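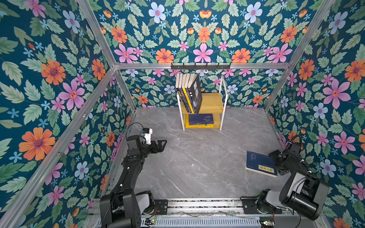

Please keep the flowers, whatever else you change, wrote one reader within the hour after we posted that the Magesa book corner was getting redone. Plenty more in the same direction. A couple against — too busy, too dark, hard on the eyes first thing in the morning. The flowers are staying.

Mallell, 26/04/2025 — The little book corner at Magesa is back in use with the teal floral wallpaper, the coat hooks and the small two-tier shelf, and the rules for borrowing have changed. Short version for people in a hurry: take a book, bring it back, no card, no sign-up sheet. Longer version follows.

The paper first, as that's what everyone writes in about. Dark teal background, sage-green leaves all over, flowers in orange, pink and pale blue. It came from Claltumeck on the Mallell road and it was the end of a line, so if you were hoping to match it at home you may be out of luck. Claltumeck told us they had a few part rolls left in February and couldn't say what's there now. Call before you drive over. They did say a similar pattern on a cream background is due in, price not set yet.

The floor is the gray marble pattern with the veining. Several people asked if it's real stone. We asked Magesa, they said easy to mop and left it at that.

Shelf is the small one, thin white metal with light yellow wood boards. Upright books on the top board, and anything too big or too heavy goes flat on the lower one. Please stick to this. The tall books fall over when the top is half full, and then the whole row leans and people stop putting things back properly. Magesa had a bookend on order but it was the wrong color and went back. A new one is comming, no date.

Cost of the whole job was $700, with another $283 for the paper and paste. The budget was $800, so yes, over. Magesa says the difference was covered out of the February book sale and nothing is being taken from the summer program. There was some grumbling about that at the last open meeting, mostly about why the paper was a separate line on the sheet at all. We asked for the sheet. Have it now, and it adds up.

Now the hooks. Black metal rack, on the back wall over the shelf, and the most argued-over thing in the place. They were put up for coats and bags. Then somebody wanted them for book bags only, so kids could grab a bag and fill it. Magesa has gone with bags for now, coats to go on the stand by the entrance. Wet umbrellas on neither, please.

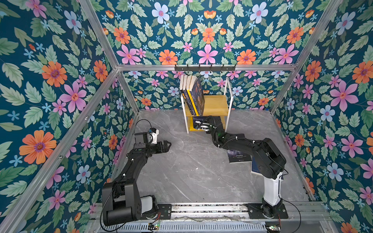 Bags are canvas, plain, and on loan same as the books. If you have one sitting in the car, bring it back. Ollum is donating the next batch, plain again, with no logo on them after last year's complaints.

What goes on the shelf: the rule is whatever's been brought in, swapped over every two weeks. Magesa keeps the rest in storage and rotates. Cookbooks go fastest, then mysteries, then anything on gardening once the weather turns. Old textbooks are not wanted. Neither are magazines, they slide off the lower board and end up on the floor. Kids' picture books very much wanted, hard covers if you have them. Leave donations at the front desk and not on the shelf itself, it's small and it fills up quick.

One change people may miss. The old 23-day limit on loans is gone. Keep a book as long as you're reading it. If somebody is waiting on a title the desk will put up a note and you're asked to be decent about it. No fines, there never were any, despite what the old sign said. The old sign is down.

Hours same as the rest of the building, including the early close. The corner stays open during the spring sale but the shelf won't be restocked that week, the desk will be too busy.

Still to come: a lamp, and possibly a second shelf like the first one if the space works out. Ollum has offered to pay for the lamp. Magesa wants to see how the paper looks under it before saying yes, as a warm bulb turned the samples kind of greeen. Comments on the lamp go to the front desk, or send them to us and we'll pass them along.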